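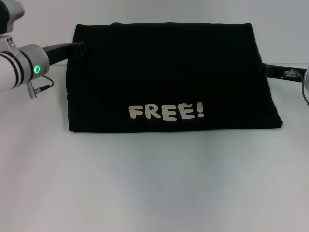 Sprechernotizen: Maßhaltigkeit von Baumwoll-Maschenware nach der Haushaltswäsche
Vortrag Eldana Ayele, Block Textilprüfung, 20 Minuten plus Fragen

Folie 1: Begrüßung kurz halten. Dank an Panya Phuthong für die Auswertung der Messreihen. Projektname Yilma einmal nennen, danach nur noch »die Reihe«.

Folie 2: Ausgangslage. Single Jersey schrumpft in Längsrichtung meist stärker als in der Breite. Ursache ist vor allem die Relaxation der Maschen: Beim Stricken und in der Ausrüstung wird die Ware unter Zug verarbeitet, Wasser und Bewegung bauen diese Spannung wieder ab. Quellung der Faser kommt hinzu. Nicht mit Filzen verwechseln, das betrifft Wolle. (Die Frage kam in Clullside zweimal.)

Folie 3: Probenplan. 53 Teile, Färbung schwarz, eine Strickpartie, Konfektion Winen. Vor der ersten Messung im Normalklima ausgelegt. Messstrecken mit Faden markiert, Tinte blutet aus.
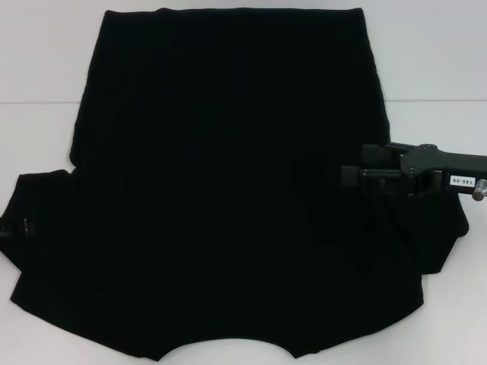 Folie 4: Messablauf. Teil spannungsfrei auflegen, Falten ohne Zug ausstreichen, Länge vom höchsten Schulterpunkt bis Saum, Breite unter dem Armausschnitt. Jede Strecke an drei Stellen, Mittelwert notieren. Lineal nicht auf den Stoff drücken.

Folie 5: Diagramm erst einblenden, wenn die Achsen erklärt sind. Der größte Teil der Änderung fällt in die ersten 2 Wäschen. Danach flacht die Kurve ab, nach etwa 16 Zyklen liegt die Änderung innerhalb der Messunsicherheit. Trommeltrocknung und Leinentrocknung getrennt zeigen, Kurven nicht mitteln.

Folie 6: Verzug. Seitennähte wandern durch die Drehung des Garns. Winkel zum Saum messen, Formel steht im Handout. Hier langsamer sprechen.

Folie 7: Grenzen. Nur eine Partie, nur ein Waschmitteltyp, Wasserhärte konstant. Vergleich mit der Ware von Wondstead steht aus, Rohdaten liegen vor.

Reserve: Folie zur Feuchteaufnahme nur bei Nachfrage. Handouts liegen am Ausgang.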